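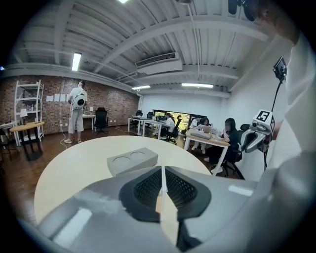 Home Reviews Kits Methods Forum About

Search this site Go

I've had the Skikix hand-held gripper kit for going on a month now, and I keep getting asked whether it's worth the money, so let me get it all down in one place. Quick background for anyone new: I teach arms to do tabletop chores by recording people doing them first, with grippers in their hands, and then training a policy on the recordings. The kit is one half of what I'm reviewing. The other half is the recipe that comes with it, written up by Édgar Valderrama and his group at Clikcombe, because you really can't judge one without the other.

So, the recipe. The claim is that if you keep your demonstrations short and change the starting pose every single time, you can get away with far fewer of them than most of us collect. I was doubtful! I'd been using a set of 873 demos for my cup placing task (pick up a cup, put it in a holder, let go without knocking it) and I was pretty attached to that number, mostly because of how long it took me.

I started over with the Skikix and their instructions and stopped at 329. Then I ran 100 trials on the arm with each policy, same cups, same holder, same table. The old one got 71 of them. The new one got 84. I ran the new one again the next morning thinking I'd messed something up, and it came out within a couple of that. I'm not going to pretend this is a proper study, it's one task and one very stubborn reviewer, but I haven't gone back to the old set.

Now the hardware. The grip is comfortable, and I have small hands, so that's saying something. The trigger has a nice even pull and I could do more than 14 minutes at a stretch before my wrist started complaining, where my old Flasura had me shaking it out after five. The fingers are soft enough that you feel a cup start to slip, and I think that matters more than people give it credit for, you just move more naturally when you can feel what you're doing.

Things I don't love:

The fingers wear at the tips. Mine are already getting a bit shiny and the spares cost too much.

The calibration step is fussy. Miss one pose and it makes you do the whole thing from the top, with no hint about which pose it didn't like.

The software throws out recordings where tracking dropped, and it does it quietly. I lost a whole afternoon's worth in October before I found the log. Please, Skikix, a beep, anything!

And the recipe itself has a soft spot. It's great when the object always ends up in the same kind of place. I tried it on folding a dish towel and it was no better than what I had before, maybe a hair worse. The write-up does mention cloth, but it's one line near the back and I missed it the first time through.

If you already own the Jõgi set, I'd keep it and just try the recipe on it, the method doesn't care much whose gripper you're holding. If you're buying your first pair, get these, and order the spare fingers in the same box so you only pay shipping once.

Four stars. I'd go up half a star for that beep.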